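The Last Bus to Lerkell

4 miles out of Brorkton and the engine went. Rain. 165 quid in my coat, all of it owed to Dobson's, and the shop shut at six.

So I walked. Past the quarry, past teh chapel - lights on, no singing.

Mum's door was open. Checked cloth on the table, kettle going. She didn't ask.
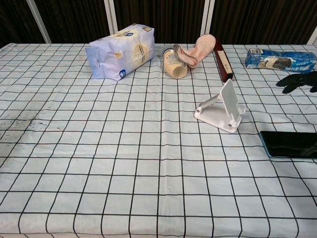 Morning

Bus still in the ditch. I kept the money. Bought a ticket to Livotar, one way - never did pay Dobson's.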